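Right, thread on rules for small desktop arms, as promised to about half of you in replies. 1/

Background for new people -- I help run the bench sessions at Barkandale. We have several of the little printed servo arms in use and until April our "safety policy" was a sticky note. Now it's a page and a half. Took 5 drafts. 2/

Biggest argument first. Do hobby-servo arms need rules at all? Fuad Dinsa said no, they can barely lift a mug. Fair. But a jaw closing on a fingertip still hurts and a horn screw working loose mid-move is how you get plastic in your face. So yes. Short rules, but rules. 3/

Rule one. Base gets screwed down. To the table or to a block that's clamped or screwed to the table. Not tape. Not "I'll hold it". Not a stack of books, Nahom. 4/

Rule two. One person drives, and that person says "live" out loud before the servos get power. Sounds daft. Everyone felt silly for a week and now we all do it without thinking. 5/

Rule three, hands. If it's live your hands are outside the reach circle. Need to nudge the part? Power off, nudge, say live again. Yes every time. Yes even if it's only a milimetre. 6/

We log near misses in a paper book. 117 entries so far. Before anyone panics, most are "dropped the part" or "cable caught on elbow". 12 were hands too close. All 12 were someone nudging a part. Hence rule three. 7/

Someone asked whether we follow the big industrial standards. We read them, we borrowed the thinking (look at the task, list what can go wrong, fix the worst first) but we don't claim to comply with anything. Please don't write "compliant" on your club page because you read a pdf. 8/

Cables. Own section because Lemlem Woldegiorgis would not sign off without one and she was right. Leave slack at every joint, then run the arm slowly through its full range with the gripper empty and WATCH the loops. If a loop snags, stop, re-route, do it again. 9/

Supply and USB leads go away from the side people lean on. If you can't manage that, tie them down near the table edge so a yank pulls the tie and not the board. 10/

Screws. Horn screws checked at the start of each session, by hand, with the proper driver. Printed parts creep, the screw that was snug last month isn't now. Look for white stress lines round the holes while your there. 11/

Spare printed parts -- keep one full set of brackets, and write the date and the material on the bag. We had a wrist bracket nobody could identify and it went in the bin, which annoyed Wubit Lemma as she'd printed it. 12/

Now work holding, where most of our drafts went. 13/

Small thin parts must sit in a fixture. Never loose on the table, never in fingers. Gripper comes from above, slow, fully open, and stops short. Check the line by eye from two sides. Then close. 14/

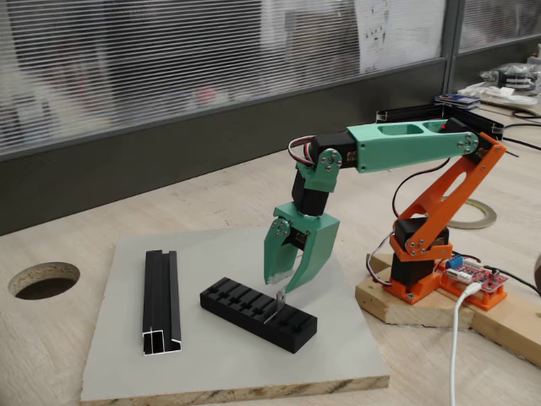

Approach speed is the number people fight over. We don't set one. We say slow enough that the driver can stop it before contact if they see it's off. If you can't, halve it and try again. Selamawit Gebreyes wanted a figure in the doc, I didn't, we're still friends. 15/

Bench tidiness, boring but. Anything not part of the job goes outside the reach circle before you say live. Tape rolls, bags of bits, papers, tea. Especially tea. 16/

Stopping. Every bench has a switch that kills servo power and the driver must be able to touch it without standing up. Remember the arm DROPS when power goes. So nothing fragile underneath, and no hands going in to catch it. 17/

Code changes count as a new setup. New script = first run with no part, low speed, hand on the switch. I broke this one myself and bent a fixture, entry is in the book with my name on it. 18/

Under-16s drive with an adult sat next to them. Not across the room. Next to. 19/

Will put the full page up once Nahom Yilma has fixed the formating. Take it, change it, no credit needed. If you've got a rule we've missed, reply with what went wrong that made you write it. 20/

Oh and goggles. Yes. Goggles. Forgot goggles. They're on the page, promise. 21/21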